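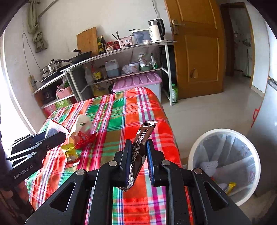

My mother-in-law is coming to stay with us for most of February, and I would love some help from people who have shared a small apartment with a long-term guest and come out the other end still fond of each other. She is a dear woman and I'm truly looking forward to having her, but she reads every label on every thing, and our place is full of the odds and ends my husband orders late at night. There's a dark brown snack bar packet over the bed, the plaid sheet is the one she gave us when we got married, and the packet is mostly in Chinese with a bit of smaller English about L-Carnitine and white kidney, so I already know we'll be having a talk about that. I don't mind the talk! What I mind is that she'll be sleeping in our room, we'll be on the pull-out in the living room, and I have no idea how much of our own stuff I should clear away before she gets here.

So my real question is about the room. Do you empty the whole closet for a guest who is staying that long, or half of it, or just a drawer or two? She travels with a lot (last time it was two big suitcases and a hatbox, and I have never once seen her in a hat). We have one closet, one dresser and a nightstand, and there's a storage place out in Fetdale that would take our winter things, but it feels silly to rent a unit for one month. I'd also like to hear about bedding, because she runs cold and the bedroom is the chilly side of the apartment. And if anyone has found a kind way to keep a bit of the evening for yourselves when your bed is a sofa and your guest likes to stay up with the TV, please tell me how you did it.

Benvinda Fonseca

Oh Benvinda, I could have written this myself a few years back, when my father came for a visit and stayed through two seasons. It went well, mostly, and I'd do it again tomorrow, but I did some things wrong at the start and you may as well have the use of them.

Clear half the closet and do it properly. I tried giving my father "just the left side" with my own dresses pushed up tight against the wall, and by the second week I was going in and out of his room every morning in my robe, knocking and apologizing, and he was sitting on the edge of the bed waiting for me to finish. It was miserable for both of us. What you want is for everything you and your husband wear in a normal week to be out of that room before she arrives. A cheap clothes rack behind the sofa will do it, with a curtain in front if you can't stand looking at it. Then the things you leave in the bedroom closet can be the things you won't touch until spring — summer dresses, the good suit, the suitcases.

Empty the nightstand completely, every last thing. It's the one place a guest puts her glasses and her pills and her book, and it made my father feel more at home than anything else I did. The top two drawers of the dresser as well. I wouldn't bother with the storage unit for one month. Flat boxes under the bed will hold more sweaters than you think, and if she gave you that plaid sheet then by all means put it on for her, she'll notice.

For the cold, I'd use a flannel sheet underneath, a medium blanket, and then a second blanket folded at the foot so she can pull it up by herself at three in the morning. Don't pile on one enormous comforter. Older people get hot, kick it to the floor and then can't get it back up. I have a heated throw from Kivi that my father loved, with a dial big enough that he could work it without his glasses. Check where the draft comes in too. Ours was along the bottom of the window, and a rolled towel took care of it.

As for the evenings, we told him right at the beginning that the living room "turned into our bedroom" at 10:30. I was so nervous saying it, and he just nodded and asked if he could take the little radio in with him. If you wait until you're tired and cross it will come out badly, so say it on the first night, over dinner, while everybody is happy to be there.

And let her read the labels, dear. My father read me the back of the oatmeal box every morning and I miss it now.

Solange Fagundes

get a small tv for the bedroom. problem solved. you can find a used one for next to nothing and she'll be in there by 9 with the door shut

Natanael Lins

Natanael is right about the TV, though do make sure the outlet is on the same wall as the dresser before you buy one. We ended up with a cord across the doorway and I tripped on it more than once. I'd add a small lamp she can reach from the bed, and an empty hook on the back of the door for her robe.

One more thing about the pull-out, if it's the kind with the bar across the middle. My wife and I slept on ours for 23 nights while her sister was here, and a foam topper made all the difference to my back. Roll it up in the morning and strap it with a belt and it'll stand in a corner. Good luck, and I hope you have a lovely visit.

Alcides Aguiar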